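Small kitchen, many colours

Home > Gallery > Kitchen

I moved my kitchen things three times in two years, and each time I learned again which ones I like to take out of the box first. On this page I want to show the things of the small kitchen at Clollier, where I cook on most evenings. It has only a short bench, so everything must earn its place, and everything must also be a colour I can look at early in the morning.

I am not a decorator. I buy slowly, one piece and then a pause, and I write the price in a notebook. The full kitchen cost me less than 900 dollars, without the fridge, which came with the flat.

The colours

When I started I had only grey and white dishes, because they were safe. Then I found a light blue plate in a second-hand shop and it made the others look tired. After this I allowed myself mint green, pink, lavender and one dark teal. My rule is that a colour may be pale or it may be dark, but it should not shout. Red is for tomatoes.

The plates

Plates stand upright in a wooden rack with short pegs. In my old flat I made a pile of them, and the one I wanted was always at the bottom. The rack takes less space than the pile did and I can pull out one plate with one hand. If you buy such a rack, measure your biggest plate before. My first one was from Brindik, a good rack, but too narrow for dinner plates, so now it holds my letters. 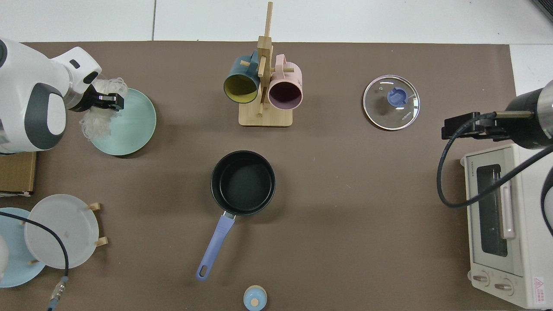
The mugs

A mug tree looks a little old-fashioned, I know. My grandmother had one and I thought I would never want it. But the cupboard over the bench is shallow, and a tree gives this shelf back to the flour and the tea. I like mugs with a different colour on the inside. The dark teal one is yellow inside, and it makes even weak coffee look cheerful.

The saucepan and its lid

The black saucepan with the lavender-blue handle is what I use most. It is deep enough for noodles for two persons, and soup does not jump out of it. The glass lid has a periwinkle-blue knob and KONKA is printed on it in small letters. I use wooden spoons only, so the nonstick will stay nice longer.

The toaster oven

The cream Toshiba with the pink handle bar is the largest thing I own in this colour family, and I waited until August for a sale to buy it. Two round knobs, a glass door, no menu to study. I make toast, small potatoes and half a tray of biscuits in it.

The little jar

Light blue, with a pale wooden lid. Mine is for salt. A friend keeps buttons in hers.

More galleries: The balcony at Clesell (5 pictures) | Laaksonen shelves, before and after painting | My favourite tea towels

Page updated 2022-05-02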